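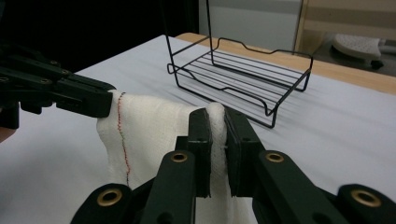

Nillero Hand-Held Gripper Kit: Frequently Asked Questions

Friday, September 10, 2021
By Kelechi Ogunleye, product support

Most of the mail we get about the Nillero kit covers the same ground, so the answers are collected on this page. If you are using the older Grelport grippers, the sections on cloth and cleaning apply to you as well. The section on mounts does not.

General

What is the Nillero kit?

A pair of hand-held grippers for recording how people do everyday jobs. You hold one in each hand and do the task with the gripper fingers. A camera on the gripper records what the fingers are doing, and the recordings are used to train robot arms that carry the same fingers.

Do I need a robot to use it?

No. Many customers record for months before they have an arm to run anything on. You need the grippers, the cameras, a computer for copying files, and a table to work at.

What comes in the box?

Two grippers, two camera mounts, a charger, a bag of spare screws, a hex key, and one spare set of finger pads. Cameras are sold separately. The weight of each gripper without a camera is 581 grams.

Is there a left and a right gripper?

They are built the same way and you can swap them. We suggest putting a piece of tape on one and keeping it in the same hand for a whole project. If the two cameras get mixed up halfway through, sorting the files later takes a long time.

Can I buy a single gripper?

Yes, but think about the tasks first. A single gripper is fine for moving cups or sorting small parts. Folding, opening bags, and anything else where one hand holds while the other moves will need two.

Working with cloth

Can the grippers handle thin fabric?

Yes. Gauzy, open-weave cloth is one of the first things we try on a new pair, as in the photo at the top of the page, where one gripper has a corner and the other is pinching a bunched fold. Very slippery fabric, such as lining material, is harder and may need a second try at each pick.

What is the best way to pick up a cloth that is lying flat?

Bring the fingers down open, touch the table lightly, and close slowly so the cloth gathers between the pads. Pushing down hard does not help and wears the pad edges. With a thin cloth, picking at a corner or an existing wrinkle is easier than starting in the middle of a smooth area.

Will the pads snag on stitching?

The pads themselves are smooth. Snags nearly always come from a screw that has worked its way out of a pad face. Run a fingertip over the pads before each session, and if you feel a screw head, tighten it.

How much fabric can I grip at once?

The fingers open wide enough for a folded bath towel, but the grip is most even on thinner material. With a thick bundle, the pads meet the fabric at an angle and the outer layers can slide. Take a smaller fold and let the rest hang.

Does the color of the cloth matter?

For gripping, no. For recording, it can. A white cloth over a white table cover is harder to pick out than a cloth on a surface of another color. You may still want some recordings like that if your robot will have to deal with it later. We would record both.

Do I need to keep the background clear?

You do not. Racks, appliances, and furniture can stay where they are as long as they are out of the way of your arms. Move anything with a tall handle or a cord you might catch. If you plan to use the robot in more than one room, record in more than one room.

Recording

How long does one charge last?

Expect 63 minutes of continuous recording on a full charge. Charging from empty takes longer than that, so customers who record all day usually order a second battery set.

How many recordings do I need?

We can't give one number. A simple pick and place with the same object each time needs far fewer than folding a cloth that starts in a different heap every time. Start with a small batch, train on it, see where the robot goes wrong, and record more of that part.

Should I throw out recordings where I dropped something?

Keep them if you picked the thing up again and finished the job. Those are useful. Delete the ones where you stopped partway — a phone call, a knock at the door — and mark them in the log so the numbering still makes sense.

My hand shows at the edge of the picture. Is that a problem?

A little of the other hand in view is normal with two grippers. The software lets you mask part of the picture before training if you want to.

My arms get tired. Any advice?

Lower the table or stand on something so your elbows stay near your sides. Take a break every 17 minutes or so you will start to rush, and rushed movements are hard for an arm to copy. Two people trading off works well.

Care and repairs

How do I clean the grippers?

Wipe the plastic with a damp cloth and let it dry. Do not use solvents and do not put any part in a dishwasher. Lint builds up where the linkage arms turn, mostly after cloth work. A soft brush gets it out.

Do the joints need oil?

No. Oil collects lint and ends up on the pads. If a joint is stiff after brushing, loosen its screw a quarter turn and try again. If it is still stiff, write to us.

When should I change the finger pads?

When the squared edge at the top of the pad has gone round, or when thin cloth starts slipping on a full squeeze. Change both pads on a gripper together.

Ordering

How long does delivery take?

Kits in stock leave our shop within 13 working days. Orders for more than four kits are built to order and will ship in November.

Who handles returns?

Flominent sells and ships the kit, and returns go to them. Repairs come to us directly. Customers who bought through Leclerc should contact Leclerc first and have the order number ready.

Can I try a kit before buying?

Yes, we lend demo pairs to schools and companies. You pay shipping both ways. The demo pairs have been used and will show some wear, but they work the same as new ones.

Related pages
Changing finger pads, step by step
Setting up the camera mounts
Moving from Grelport to Nillero
Battery and charger notes

Contact Nillero support | © 2021 Nillero | Back to top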